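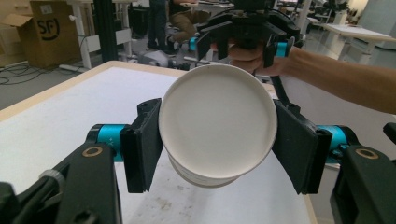 Search this diary Enter keywords Go

February, morning

The office diary was resumed at 7, before the heating had taken effect. The subject for this month remains the paper cup, which the Pokberg office adopted when the glassware was withdrawn, and I am asked to record my observations in the usual manner.

The supply now in use is the plain white cup from Misard. It carries no printing, and I consider this an improvement on the Zornthorpe cup, whose green pattern came away on the fingers. One sleeve was opened this morning for the white table. The remainder of the order, 100 cups, has been entered in the stock book and placed on the lower shelf, mouths downward, as the shelf collects dust.

I examined the base with some care. The bottom is set in with a slight raised rim, and a cup placed on a level table stands on that rim alone. The table itself requires attention. There are faint smudges and a few dark specks on the top, and I have asked that it be wiped before the afternoon session. The cables on the floor should also be coiled. I made the same request in January.

At midday I looked into several cups under the window. The interior is smooth and matte, and the seam of the base is so faint that one must tilt the cup to find it.

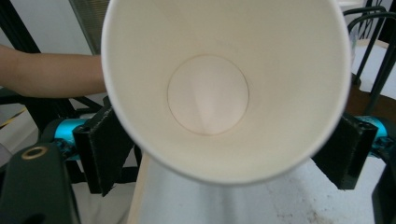
White paper cup, interior, showing the rolled rim and the bottom seam.

The Yap office has written again to ask whether we would share an order. Their preference is for a larger size. Ours holds 235 milliliters to the brim, and I see no reason to depart from it — our visitors seldom finish even that. I have replied that the matter will be considered when the present stock is reduced to 6 sleeves.

A further note on stacking. Cups nested too firmly are difficult to part, and the rim is bent in the attempt. Staff have been reminded to lower each cup into the next without pressing. The reminder has been posted beside the kettle.

The stock book was closed at the end of the afternoon. Tomorrow: lids, and the letter from Misard concerning the invoice.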